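Thandeka Baloyi
2019-05-30

Okay friends, so many of you asked how the kitchen corner is coming along that I'm just going to do a thread, get comfy, I am not known for being brief

For anyone new: I've been putting together a play-and-pretend cooking corner for the kids at our community hall. It started in March with one box of donated stuff and a lot of optimism on my part, and it has grown the way these things do when people hear you'll come and pick things up from their garage

The first box came from a neighbor whose grandkids are all teenagers now. She had written KITCHEN on every side and then filled it with mostly puzzles (which we kept! love a puzzle!) plus a whisk and one oven mitt

I put a note up on Grollen, our neighborhood swap page, asking for anything kitcheny that a four-year-old could carry, and oh my goodness. 251 replies. I read every one of them over a weekend with a pot of tea and my feet up on the dog

You all are so generous. Also a fair number of you would like to get rid of a fondue set

My rule for what goes in: it has to be light, it has to wash up easily, and it can't have a piece small enough to go up a nose. I raised 3 boys so I know a lot about what goes up a nose

Budget update, since a couple of people kindly offered money: we have spent very little. Most of it went on the set of shelves from Prultine, which took me and my sister an entire evening to put together and has one shelf in upside down. It's staying that way, we're not going back in

A question for the group while I have you. Do you sort play food by type, so all the fruit lives together, or do you let the kids put it wherever and make peace with it? I'm a sorter by nature but I've noticed they play longer when things are a bit jumbled. Someone makes a fruit soup. Someone else needs the soup to have a blanket

Washing notes for those who asked: warm water, a squirt of dish soap, an old towel spread out on the counter, and then leave everything alone to air dry. I used to dry each piece by hand and I'd like those hours of my life back

Plush things go in a pillowcase tied with a hair elastic, gentle cycle. My friend at the Seol Street daycare taught me that one and I think of her every laundry day

Right, what you came for. I've been laying things out on the table to see what goes with what, and I'm very taken with the greens together. Look at that colander!
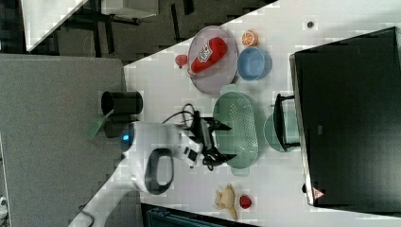
Pale green colander, light green saucepan, and ketchup taking a nap on a plate.

The saucepan is my favorite, I'll just say it. I love that soft green with the black handle, and I think it's going to be the one they all want at the same time, so if anybody has a second small pan in any color at all, please shout

The orange slice makes me so happy too. We could use a few more fruits to keep it company, and maybe a loaf of bread, because every restaurant these kids run seems to open with toast

And yes, the yellow plush fellow is invited to dinner. I don't make the guest list

Still on my wish list: a little apron or two, a wooden spoon, cups that stack, and a tablecloth I won't cry over

If you have any of those, message me here or drop them in the bin by the hall's side door, any evening before 6. Please put your name on the bag so I can thank you properly, I do like to send a card

More once I've worked out the shelves. Thank you, thank you, and whoever left the fondue forks, you can have them back whenever you like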